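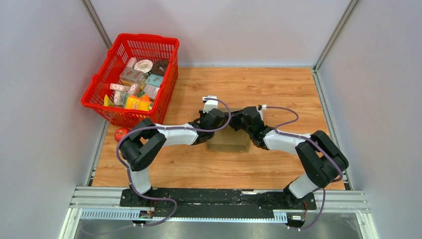

Wojciech Nowicki
28 May 2019

3.2 Basket contents and packing order

Purchases at the Bronddale store were grouped by packaging type before any transfer from basket to box was considered. Cartons and small boxes formed the largest group, followed by bags and loose fruit. A full basket held 24 items on average, and almost 57 percent of these were rigid. Rigid goods went into the box first, along the walls. Bags were used to fill the gaps left between cartons, and fruit was placed last.

Figure 4 shows a red plastic basket packed with small groceries, among them a yellow snack bag and several cartons. A single apple lies on the floor outside the basket, and a closed cardboard box stands near the center. Following Mtshali, we treat an item outside the basket as part of the same order. The Inda list, collected in July, applies a weight limit of 1000 g to any item placed on top of fruit; we used a lower limit for soft varieties.

Last updated: 28 May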